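Javer Kitchen Newsletter
Stores and Equipment

Thin-walled food containers: sorting, washing and storage

The plastic containers used for chilled portions at the Irnton kitchen were checked over this month, along with the smaller stock held at Cattaneo. The stores list gave 1,655 pieces across both sites. A good share of these are the thin, tinted sort bought for cold fillings, and they have been going through the same wash and the same racks as the heavy white boxes. The two kinds don't behave alike and will now be handled separately.

The main fault found was warping at the rim. On a thin container the folded rim does most of the work of holding the shape. Once it has taken a set, the lid seats on three corners and lifts on the fourth. Pressing the lid down by hand closes the gap for a minute or two and then it opens again. Containers in this state are no longer to be used with lids. They may be kept for dry goods on the open shelf if the walls are sound.

To check a rim, put the empty container upside down on a flat table and press each corner in turn. A sound one stays still. A warped one rocks, and you can usually hear it. Do this with the container at room temperature, as one straight out of the chiller is stiffer and may pass when it shouldn't.

Second fault: fine cracks at the corners of the base. These are hard to find on clear stock and easier on tinted stock, where a crack tends to show as a pale line. Hold the piece over something white and turn it slowly under the light. Curved lines that follow the shape of the base are moulded in and can be ignored. A line that crosses them, or runs up the side wall, is a crack, and the container goes in the recycling cage.

Washing. Thin containers go on the top rack only, open side down, one layer deep. They are light enough to flip over in the spray and come out holding water, so the mesh cover goes on top. The short cycle is enough. The 90 minute soak programme is for baked-on trays and must not be used for thin plastic of any colour. Do not use the green scouring pads. Scratches hold grease and the surface clouds quickly.

Drying. Leave them on the rack until there is no water left under the fold of the rim. This is the place that gets missed. Wiping with a cloth reaches the walls and leaves the fold wet, and a stack put away like that will smell by the end of the week. 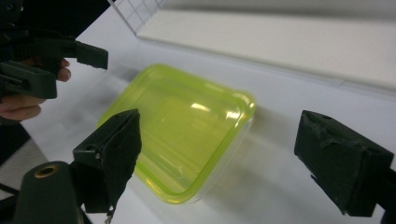
Hestano wrote in after the draft of these notes went round, to say that the yellow-green ones should never be stacked as deep as the white boxes: they wedge into each other, and people then twist them apart by the rim, which would account for much of the warping. The point is accepted. The stack limit in the draft has been cut to 44 for white boxes, and thin containers are to be stacked no higher than the shelf divider. If two have stuck together, run warm water over the outside of the lower one and pull straight. No twisting, and no knives.

Labels go on the side wall, below the rim. Labels stuck over the fold don't lie flat and come off in the wash, where they block the filter. Use the water-soluble roll. The old paper roll has been withdrawn from Irnton and the last of it at Cattaneo should be sent back with the next van.

Colour has no meaning for contents at present. A yellow-green container may hold anything on the cold list, so read the label. Allergen portions stay in the lidded white boxes on shelf 2 as before.

Replacement lids are on order. Until they arrive, cover thin containers with film taken right round the base, and do not borrow lids from the white stock. They look close in size but bow the rim outwards.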